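Prumia Cup Forum > Teams and Classes

Topic: Kitchen task with two arms, our class needs to decide the order

hjalti_m wrote:
Hello everyone. I write for our class team, which takes part in the Prumia Cup for the first time. We are five students and our teacher is Gráinne Tierney. I study here for one year and English is my third language, so please ask if something is not clear.

The rules give us a free choice of kitchen tasks. We must hand in two of them in December. We want to do one task on the cutting board with both arms, where one arm holds the food and the other has the knife. The second task is to take the mug by the handle and put it next to the plate.

The question which divides our group is the order. Half of us want to record the cutting board first, as it is worth more points. Éabha and I would like to begin with the mug. We drive the arms by hand from a second pair and we record in Flullora. Until now we have 307 recordings, but most of them are from the first weeks and I do not trust them.

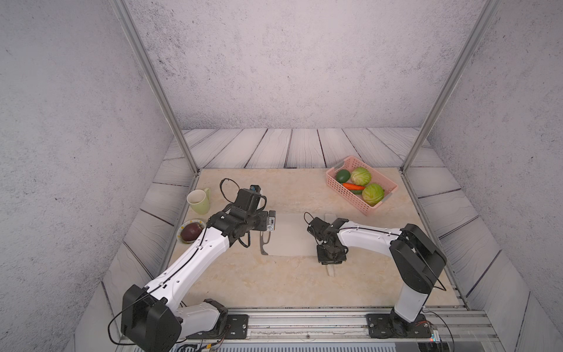 Category: Class projects / Two arms / Food preparation

hjalti_m wrote:
I forgot to say what is on the table. The basket at the back right has the cabbages, a carrot, a cucumber and one more green thing. The mug and the plate stay on the left side. We do not move the basket between recordings. Eamon thinks we should move it every time, and this is our second argument.

Tomcat_Solder wrote:
Mug first. You will find every problem in your setup with the mug and you will find it cheaply. With the knife you will find the same problems plus new ones.

One remark, the cable loops over both wrists stand quite high. Are they catching on anything when the arms come close together over the board? We had to shorten ours.

eamon_raff wrote:
Eamon Rafferty here, from the same team as Hjalti. I am the one who wants the board first, so let me say why. We have the room until the end of the month. The mug needs one arm, so it can be done later on a desk in the normal classroom. The board needs both arms and the whole rail, and we cannot carry the rail down two floors. It is a question of the timetable and I think Hjalti left this out of his post.

hjalti_m wrote:
It is true, I left it out. I am sorry. But a mug recorded in the classroom will have another table and another light, and then the model must learn two places.

eamon_raff wrote:
Which is good for the model.

hjalti_m wrote:
It is good if you have many recordings in each place. We will not have them.

gripperdad wrote:
I coached a team last year. On the basket: move it. Not far, a hand's width is enough. Our team kept everything in the same position and the arm learned to go to a place on the table instead of going to the carrot. On judging day the organizers put our basket a little to the left and the gripper closed on air. The children were very sad and I was also sad.

Tomcat_Solder wrote:
I disagree with moving it from the beginning. Get it to work once with everything fixed, then move things. If you change the positions from the first day you will not know if a failure comes from the positions or from the person who drives the arms.

gripperdad wrote:
In a company, yes. They have until December.

a_scanlon wrote:
Aisling Scanlon, I do the training runs for the team. Some facts, so that people do not guess. The longest recording in the old set has 2846 steps and it is a mug one, for a movement that should be short. The driver was looking for the handle. So before we talk about order I would like that we throw away the bad recordings. I have marked 26 of them and I am sure there are more.

For the handle, this is what the model gets from the wrist.

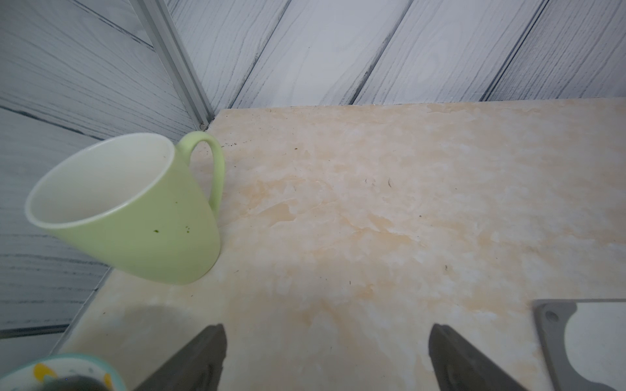

Wrist camera with the gripper open. Mug at upper left, handle toward the right.

a_scanlon wrote:
The handle is well visible from this distance. My worry is more the color, a pale green mug on a pale table. I would also like that somebody wipes the table. There are small dark specks near the handle and a few short hairs in the middle.

Tomcat_Solder wrote:
The specks will not matter at the resolution you train with. I would care more about the soft shadow in front of the mug. When the gripper comes down the shadow will move too, and if your lamp changes, everything changes. Tape the lamp position on the floor.

eabha_e wrote:
I will wipe the table, it takes one minute and then we do not have to discuss it. The lamp is already marked with tape but the tape is from the other group, so please, our team, use only the blue one.

Also the Nirier power supply makes the clicking noise again when both arms lift at the same time. Does anybody here know it? Ms. Tierney says to stop if we hear it.

gripperdad wrote:
Check the screw terminals first. With ours it was one loose screw. And your teacher is right, stop when it clicks, especially with a knife in the gripper.

hjalti_m wrote:
Thank you to all. We talked today, 22/11/2018, and the decision is a compromise. We record the mug for two afternoons in the room where we are, with the basket fixed. After this we go to the board for all the remaining time, and there we move the basket a little after each group of recordings. Eamon agrees, but he wants me to write here that he still thinks it is the wrong order.

eamon_raff wrote:
I still think it is the wrong order.

ostrowski_fan wrote:
Can I ask how you fixed the knife in the gripper? Do you close on the bare handle or is there something around it? Ours turns when the blade touches the board.

hjalti_m wrote:
The gripper closes on the handle. I will ask Éabha for the force setting, she has it in her notebook, and I will write it in this topic tomorrow.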